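Student Work > Work and Technology > Project Reports

What the Arms Left Us
May 2022

Skelholm packs tool kits, and in April the sorting went to a cell called Lobo. Management promised relief from drudgery. The 32 packers got it, along with a new drudgery – clearing faults, 361 in the first month. Job titles improved at once. Pay is under review.
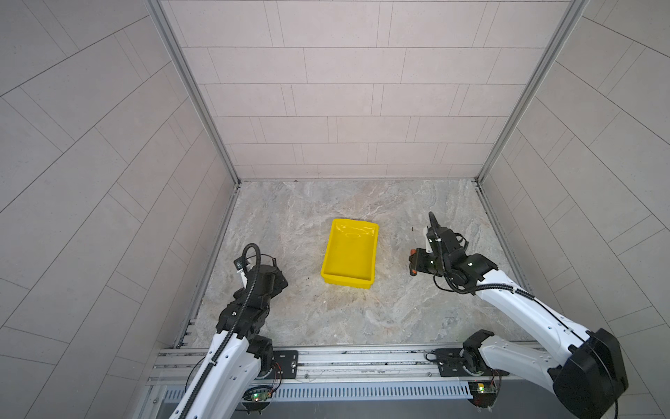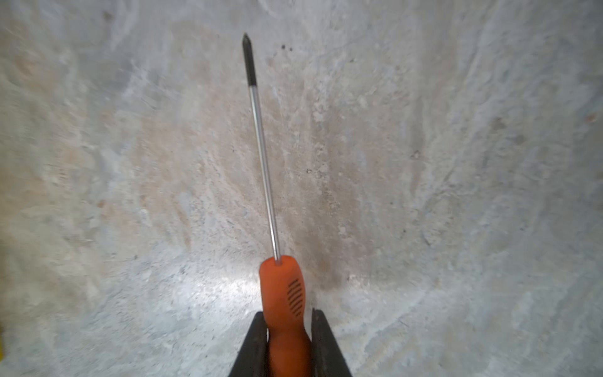
Lobo works with trays and hand tools, screwdrivers included.

Uvinetti commented on our draft that the packers used to talk all shift, and now they listen for the alarm.

Filed under: Automation, Jobs
Contact the department | Back to top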